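Opinion | Automation on the Floor
4 min read

Ask for the Failure Rate Before the Coffee

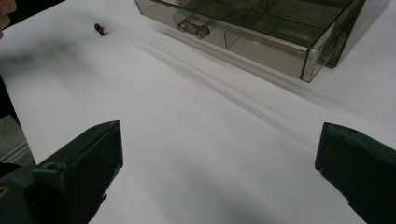
Open days for automation vendors follow a fixed order: a talk, a demonstration, a sandwich. I went to the one Stoltinico held in February at its Pludier site, and my complaint is with the order. The talk took 40 minutes and covered payback periods. The demonstration took 18 and covered small-parts handling, the subject most of us had come for. Gijs Mertens ran the bench with a hand-held gripper tool, the type used to record a task by hand before an arm attempts it. A smoky see-through drawer with small compartments inside is a fair test piece. Its pull is a short molded loop, the walls throw highlights, and the dividers show through the front panel. Two blunt green fingers have to approach that loop at a usable angle. A small reddish-brown item lying by itself on white is a different problem, mostly one of fingertip shape.

Neither problem was discussed. Mertens answered what he was asked, and most of the questions were about price.

My view is that a demonstration without a stated failure rate should be treated as a brochure. Mieke Nijs, who buys equipment for De Bruijn, asked how many trials the arm had completed on tinted plastic. The answer was 16, with 3 failures. That is a small sample, but it was the most useful figure given all day, and it came out only because she asked. It should have been on the first slide, along with the lighting used and the definition of a failure. A drawer pulled halfway is a success in some reports and a failure in others.

Fergus Cowie of Pirnineo disagreed with me over lunch. He argues that early figures get quoted out of context and that vendors who publish them are punished for it. He has a point. Buyers do compare numbers taken under different conditions. The remedy is to print the conditions next to the number.

I would also move the bench work to the morning and let visitors hold the tool. Grip force and finger clearance are easier to judge by hand than from a chair. Stoltinico has another session planned before summer, and I have sent them both requests in writing.

Filed under: Robotics, Trade Visits, Comment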